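How a petition works (for kids)

Quick one today. Lots of you wrote in asking what a petition is and whether kids are allowed to sign one. Short answer to the second bit: often yes, it depends. Long answer further down.

First the basics.

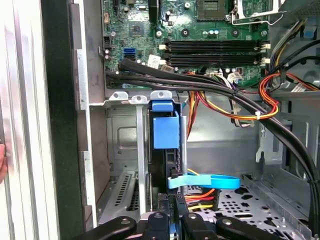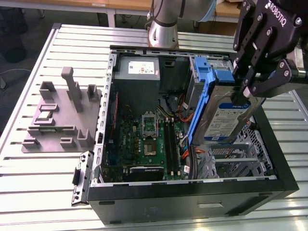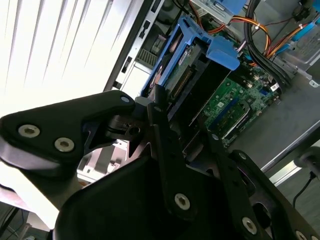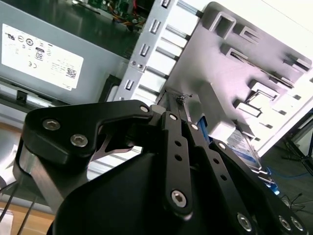
Four views of an open desktop computer.

What is a petition?

A petition is a written request with a lot of names on it. That's really it. You ask the people in charge to do something, or to stop doing something, and everybody who agrees signs their name underneath.

The people in charge could be your local council. Could be state parliament. Could be federal parliament in Canberra. It could even be your school principal, although a principal doesn't have any special rules about it and can just say "let me think".

The important bit is WHO you send it to. A council looks after things like parks, footpaths, libraries, bins and the local pool. A state government looks after schools, hospitals, police and trains. The federal government does the army, passports, Medicare, that kind of thing. If you send a petition about your bins to Canberra, they'll tell you to ask your council. Everyone's wasted a stamp.

So. Step one, find out whose job it is.

A made-for-kids case: the Dallstead pool

Dallstead has one outdoor pool. It shuts at the end of March and stays shut till spring. A few years back the council wanted to close it three weeks earlier to save money. Swimming club not happy. School that uses it for carnivals, also not happy. Lots of people over in Plurnby weren't happy either, beacuse Plurnby hasn't got a pool and everyone there drives across the Saven bridge to use the Dallstead one.

So they started a petition.

It said, at the top of every page:

We, the people who have signed below, ask Dallstead Council to keep the outdoor pool open until the end of March.

One sentence. Very clear. Anyone reading it knows what's being asked. Compare it to this one, which would be a bad petition:

We think the pool is great and the council should do better.

Do better at what? How? By when? A councillor can agree with that and then do nothing at all.

What goes on the page

Every page needs the request on it. Every single page, right at the top, even if you've got a big stack of them. Otherwise somebody could say the people on page seven didn't know what they were signing. Pages with no request on them usually get thrown out and the names don't count. Sad but true.

Then there are boxes. Normally:

Name
Address (or sometimes just suburb and postcode)
Signature

A signature is your name the way you write it. It doesn't have to be fancy. If you can't do joined-up writing, print it. Still counts.

You can only sign once. You can't sign for your brother. You can't sign for your dog. You can't sign for your nan even if she says it's fine over the phone, she has to do her own. (Some places do let a person help someone who can't write because of an illness or disability, there's a rule for that, the helper writes down that they helped.)

The person who organises it all has a special name, the "principal petitioner" or "lead petitioner". Different places, different words. That's the person the council writes back to.

How many names do you need?

Depends where! In Dallstead the rule is 100. Get 100 people and the petition must be read out at a council meeting. Fewer than that and it goes in as an ordinary letter, which somebody still has to answer.

In some parliaments you only need one signature. Yes, one. In others there's a bigger number before they'll hold a debate. Check first. Websites usually have it under "petitions", go figure.

The pool petition got 2,620. They had clipboards outside the supermarket, clipboards at the footy, one on the counter at the Sisodia bakery next to the lamingtons.

Paper or online?

Both exist. An online one is called an e-petition. You type your name and your email and then you usually have to click a link they send you, to prove you're a real person. If you don't click the link you haven't signed. Heaps of people forget this part.

Careful though. There are official e-petitions, on the council's or the parliament's own website. And there are other petition websites run by companies or groups. You can still use those, and they can get a lot of attention, but the parliament may not accept them as a proper petition. It might just count as a letter. So read the rules before you start, a very annoying thing to find out at the end.

Also you mostly can't mix them. Some places let you run a paper one and an online one at the same time with the same words, and add up the two. Some don't.

Can kids sign?

OK here we go. In Australia you have to be 18 to vote. A petition isn't a vote. Lots of councils will take a signature from anyone who lives in the area, any age, as long as they understand what they're signing. Some councils only count adults, or only people on the electoral roll (the big list of everyone who can vote). Parliaments are different from each other too.

Dallstead's rule: anyone who lives, works or goes to school there. So kids at the Dallstead school who live in Plurnby were allowed. Grown-ups from Plurnby who only came for a swim weren't, and their names got taken off. Even then there were plenty left.

If you're a kid, ask a parent or carer first before writing your address on anything. Same online. Your address is private info, and paper petitions can get seen by other people in the queue. Some councils publish the request and the number of names but hide the names themselves. Ask.

What happens next?

Handing it in is called "lodging" or "presenting" or "tabling". Tabling sounds like furniture. It means it's officially been put in front of the meeting and goes in the written record, which is called the minutes.

At a council it goes something like this:

1. The lead petitioner gives the pages to the council office.
2. Staff check them. Is the request on each page, are there doubles, do the addresses make sense.
3. It goes on the agenda, the list of stuff to talk about at the next meeting.
4. At the meeting a councillor reads out the request and the number of names. Not all the names! That'd take all night.
5. The councillors decide what to do with it.

At number five they've got choices. They can "note" it, meaning they say thanks, we've seen it. They can ask the staff to write a report. Or they can vote on the request, though many councils make themselves wait till the report is done so nobody rushes.

Dallstead has 9 councillors. For a yes they need more than half, so five. They asked for a report on the pool, how much the three weeks cost, how many swimmers, what the heating was. Report came back a month later. Then the vote. Five for keeping it open, four against. So it stayed open. Close!

Does a petition force them to say yes?

No. Big one, this. People get cross about it.

A petition is a request. It tells the councillors how many people care. It doesn't give orders. Even if every single person in town signed, the councillors would still have to vote, and they could vote no. They might have a reason you don't like (money, usually) or they might've heard from people on the other side who didn't start a petition.

But they do have to think about it, and at the next election the people who signed get to remember how each councillor voted. Councillors know that too.

Even a "no" can be worth something. Sometimes you get half. Open on weekends only. A trial for one season. A promise to look at it again with next year's budget.

What if I disagree with a petition?

Don't sign. You never have to sign one, even if your friend is holding the clipboard and looking at you. "No thanks" is a full answer. You can also write your own letter saying the opposite, or start another petition. That's allowed and it happens alot.

And never cross out somebody else's name. Pretending to be someone else is out too, in some places it's against the law.

Words to know

Petition: a written request signed by people who agree.
Petitioner: someone who signs or organises one.
Councillor: a person elected to help run the local area.
Agenda: list of what will be talked about.
Minutes: written record of what was said and decided.
Tabling: officially putting something in front of a meeting.
Electoral roll: list of people who can vote.

Have a go

Think of one thing near you that could be changed. A crossing, a tap at the oval, library hours. Work out whose job it is. Write the request in one sentence. Read it to somebody who knows nothing about it and ask them what you want. If they get it wrong, fix the sentence and try it on another person.

Teachers, there's a blank petition page you can print for this, same rules as Dallstead's, space for ten names a side. Next time: what a mayor does all day.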